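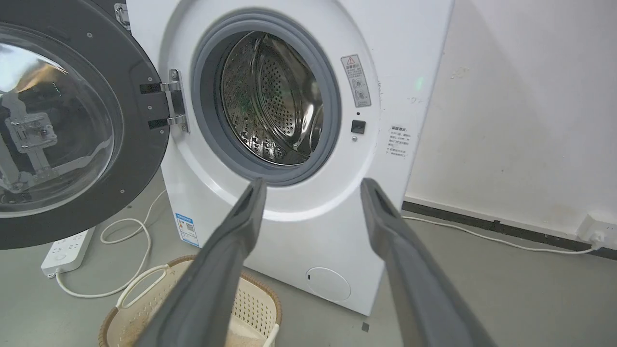 Figure 1. The washer with the door open, from the gripper's side of things.

Can a robot do my laundry yet? Final report, home automation elective

I picked this topic because I hate doing laundry, and I figured if I had to spend a semester on something it might as well be something I want to get rid of. The question our instructor gave us was whether machines can do ordinary chores "yet," and we were allowed to decide what "yet" meant. I decided it meant: could I leave the room.

My chore was loading a front-loader. I left out sorting, detergent and folding (I'm not crazy). Take one soft thing out of a basket on the floor, put it in the drum, shut the door. I can do that half asleep with a phone in one hand, so it sounded like a fair place to start.

We drove the arms with a planner called Trikska, which one of the older project groups wrote and left behind with very thin documentation. The grasp part came from a package called Julteo. I spent most of October just getting the two to agree on which way was up. If you are taking this class next year, please check the units first. One of them uses millimeters and the other one uses meters, so my first basket was 1000 times farther away than it should have been, and the arm very politely refused to go there.

What I thought would be hard was the door. A round door that swings out to the side takes up a lot of room, and the arms have to share that room with it. So I made a rule that every run starts with the door already open as far as it goes, and I counted closing it as a separate step. I know that's a bit of a cheat. I still think it was right, since otherwise this whole report would be about doors.

What was really hard was the basket. It sits low, its sides come up around whatever is in it, and the fingers have to go down past the rim without catching on it. Then everything has to come back up over the rim and travel to a hole that's higher than the basket and has a rubber lip around it.

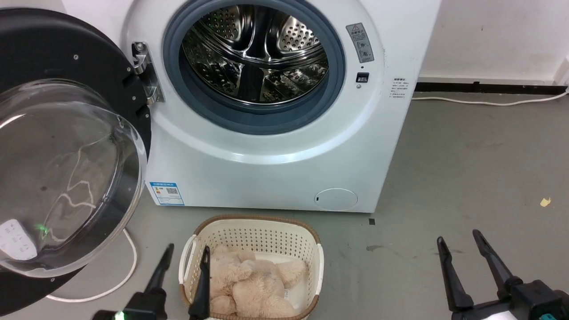
Fluffy things were their own problem. With fur you can close the fingers on a tuft and the software thinks it has a solid hold, when all it has is fluff. I ended up telling it to go deeper than the surface it could see and squeeze later. That one change helped more than anything else I did all semester!

I scored 19 runs in total. A run counted as good only if the item ended up all the way inside the drum with no help from me. I got 4. In most of the others the item came out of the basket fine and then got stuck halfway over the gasket, and a few times the fingers bumped the rim and I hit stop. I closed the door by remote control in 2 of the good runs and by hand in the other ones, so please don't read anything into the door results.

For comparison I read up on the Vollenano setup that another section used for stacking dishes, and their numbers were much nicer than mine. But a plate keeps its shape when you pick it up. I'd love to see somebody try their method on a bath towel.

The other thing I didn't plan for was shiny stuff. The inside of a drum is polished metal full of little holes, and the door glass reflects whatever is in front of it. I stopped trusting depth readings from in there pretty early and used the dark ring of the gasket as my target instead — it's big and it doesn't move. The write-up on the Vukčević shared drive suggests the same trick for ovens, which I found after I had already done it, of course.

So, could I leave the room? No. I could maybe look at my phone for a minute. Next I would try a taller stand for the basket, so the lift is shorter, and after that a pair of jeans. The run log and my settings file are in the class folder under "laundry_final," and the one called "laundry_final2" is older, so ignore it.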